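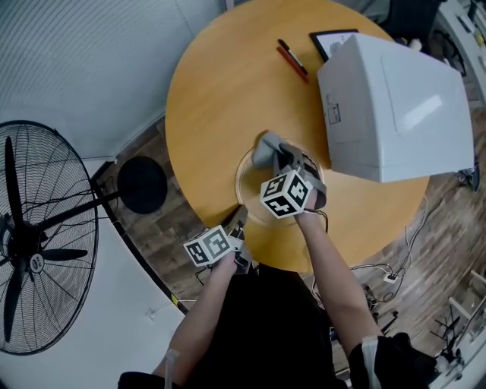
How a robot's software learns where a hand is

Category: How Things Work > Robots and Code
January | By Lorna Tan

A robot that wipes dishes needs software to tell its arms where to go. One way to write that software is to collect examples from a person. The person holds a gripper in each hand and does the job, such as moving a cloth over a glass dish.

The white cubes on the grippers carry black square patterns called markers. Each pattern is different, a bit like a name badge. A program called Nundano looks for them in every picture the camera takes, and it works in this order:

1. Find the black squares.
2. Read the pattern to see which marker it is.
3. Measure how big and how slanted it looks.
4. Work out how far away the cube is and which way it is turned.

A cube has several faces, so when one is hidden another can often be seen. If no marker can be read, Nundano makes a guess from the last few pictures – but only for a short time.

The result is a long list of positions, called a path. A second program studies 181 paths of the same job and looks for what they share. Clear glass is hard for it, as the table shows through.

Word to know: a fiducial is a marker with a known shape and size.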